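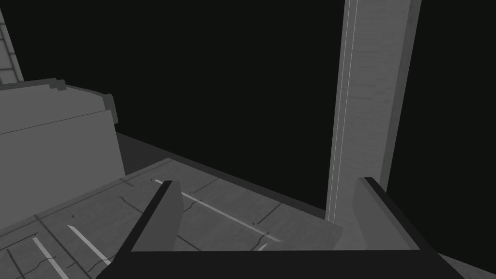 A base for a garden building

Most people who order a shed or summer house spend weeks over the cladding and the windows and one evening on the ground it will stand on. The firms that put the buildings up would like it to be the other way round. A plain building on a good base will last for decades. A costly one on a poor base will have sticking doors by its second winter.

The fitters at Zinetcombe, who have been putting up timber buildings in and near the village of Lill for most of their working lives, say they turn away from several sites each summer. The van arrives, the panels are ready to come off, and the slab is out of level or too small, or has a drain cover in the middle of it. The customer then pays for a second delivery.

Where to put it

Start with the spot itself. The lowest corner of the garden is often the one people offer up, being no use for anything else, but it is also where the water goes. If there is no choice, the base has to be raised and the ground next to it drained.

Leave space all round. A gap of two feet between the building and a fence is enough to get in with a brush and a tin of preservative, and it lets air move behind the boards. Look up as well as down. Branches that clear the roof in March may be resting on it by August, and leaves that lie on felt hold the damp against it.

Check the rules before you dig. Small garden buildings often need no planning permission, but height, distance from the boundary and the type of property all come into it, and the answer is different for listed buildings and in some protected areas. A call to the council costs nothing.

Slabs, concrete or a frame

Paving slabs suit the smaller sheds. They should sit on a full bed of sand and cement over packed hardcore, not on five dabs of mortar, which leave hollow places under each slab. Second-hand slabs are fine if they are all the same thickness.

Concrete is the usual choice for a garage, a workshop or anything with heavy machines in it. For a workshop, four inches over the same depth of hardcore is common, with a sheet of damp-proof membrane between the two. A garage for a car wants more. Keep the slab to the same size as the floor of the building, or a touch under. A slab that sticks out on all sides catches the rain running off the walls and sends it back beneath the floor - this is the fault the Zinetcombe fitters see more than any other.

The third way is a timber or steel frame on ground screws or adjustable feet. It has become more popular on sloping plots, where a level slab would mean a lot of digging and a retaining wall. The Vastden frame, made in Droltitz, is sold in kit form and goes down in a day on most soils. The largest kit measures 2506 mm by 2000 mm, and two or more can be bolted together for a longer building. There are 37 bolts in the box, including spares, and the feet can be turned with an ordinary spanner once the frame is in place. 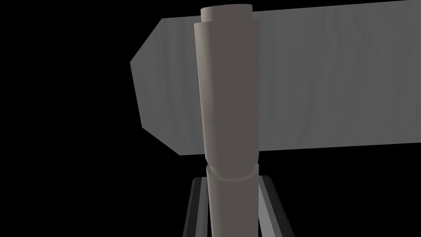
Frames do have drawbacks. The floor ends up higher than it would on a slab, so you may need a step at the door and the total height of the building goes up, which matters if you are close to a planning limit. Animals will move in underneath unless the sides are closed off with mesh. And on made-up ground, or ground full of builder's rubble, screws may not go in at all.

Getting it level

Whichever base you choose, check it in both directions and then corner to corner. A short spirit level is of little use over this sort of distance. Lay it on a long straight board, or hire a laser level for the morning. Then measure the two diagonals. If they match and the opposite sides are equal, the base is square.

Concrete needs time. You can walk on it after a day or two in mild weather, but leave it a week before building on it, and longer if it has been cold. Cover it with polythene in hot sun or if frost is forecast.

What it costs

Prices vary with access more than anything else. A slab that a lorry can reach is far cheaper than one where every barrowload has to go through the house. One Lill household was quoted over £2000 for a workshop slab behind a terrace, and brought that down by clearing the turf and digging out the ground themselves.

Ask for the price of the base in writing, separate from that of the building, and ask who takes the spoil away. There will be more of it than you think, and a skip in the road may need a permit.

9/6/24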